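Whitcombe Bottom-Load Water Dispenser: Four Months In

I didn't think I'd ever have this many opinions about a water dispenser, but here we are. We put the Whitcombe in our workroom back in June, replacing a countertop pitcher filter that held enough for maybe two people and was always, always empty when I got to it. There are 17 of us using the space now, so you can imagine.

Setup first. It came in one enormous box, and Tipene Rakena and I had it standing and plugged in after 45 minutes, most of which went on getting the foam out of the bottom compartment (why is it wedged in there like that?). The instructions are fine. The drawings are tiny, though, and the one that shows you how to clip the hose cap onto the jug is the size of a postage stamp. Push harder than you think you should and wait for the click. We didn't the first time, and it hummed away for ages without bringing up a drop.

What sold me was the bottom loading. I am five foot two and I have thrown out my back exactly once in my life, hoisting a full jug onto one of the old top-loading kind. With the Whitcombe you open the door, slide the empty out, slide the full one in, and that's it! No flipping, no splash down your shirt. Even so, a full jug is heavy, and I still roll it across the floor on its edge when I think I can get away with it.

Our first spot for it was right by the door, and that was a mistake – everyone coming in got stuck behind whoever was filling a bottle. So we moved it to the back wall, near the wooden shelf, and it's been much happier there.

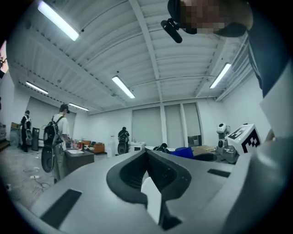
Photo: Jayanthi Bhat

Being plain white, it pretty much disappears against the back of the room with the blinds and the rest of it, and I like that. I'd looked at the black one as well, and I'm glad I didn't go for it. Our ceiling lights are the long fluorescent kind and every fingerprint on anything black and shiny shows up from across the room.

Now, the water. Cold is properly cold, cold enough that I mix in a bit of room temperature for myself. Hot is good for tea and for those instant noodle cups, but if you're picky about your coffee you'll want a kettle. You also have to hold down a child lock button and press the hot paddle at the same time, which is a pain if you've got a mug in one hand and anything at all in the other. Jayanthi Bhat has learned to do it with her elbow. I have not.

Noise was my big worry. The pump runs for 22 seconds or so after a big pour and it sounds like a fridge clearing its throat. In a busy room you won't notice. First thing in the morning, with only one or two people in, you will.

My real complaint is the drip tray. It's shallow, there's no float or marker to tell you when it's full, and it comes out with a jerk, so guess where the water goes. On our concrete floor it just means grabbing a towel, but I'd be pretty annoyed if I had it on hardwood at home. Whitcombe sells a deeper tray separately. I think it should come in the box, frankly.

Cleaning is easy otherwise. The nozzles wipe down, and the self-clean cycle does its thing overnight. I'd also say get a second jug rack. Ours is from Drirmont, it holds four, and it keeps the empties from wandering all over the place.

Would I buy it again? Yes, for the loading door alone. I'm giving it 4 out of 5, and the missing point is all drip tray.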